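Two thousand grasps and a very tired back

Jun 25, 2022

I keep promising Ladi that I'll write shorter posts, and then I sit down with my coffee and off I go again, so settle in!
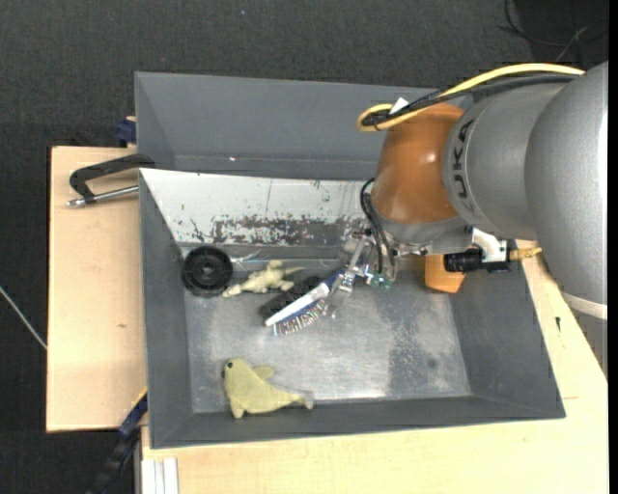
We started collecting in March, and the goal was 2000 tries at picking things up, good ones and bad ones both. I used to throw the bad ones out (it felt like tidying up after myself), until Alois Brunner went through my first 100 and asked where all the misses were. He was very kind about it, but I had to go back and start over. The learner needs to see a slip now and then, or it thinks every grab is a good grab.

My favorite part is choosing what goes in the bin. I like a mix of hard and soft, something bristly, a toy or two with an awkward tail, and I swap things around every 6 tries so we don't end up teaching it one arrangement by heart. Ladi does the labeling in the evening, bless her, and we argue over what counts as "held."

We passed 1000 last night and I bought us both pie. Cherry for me, and Ladi had the peach.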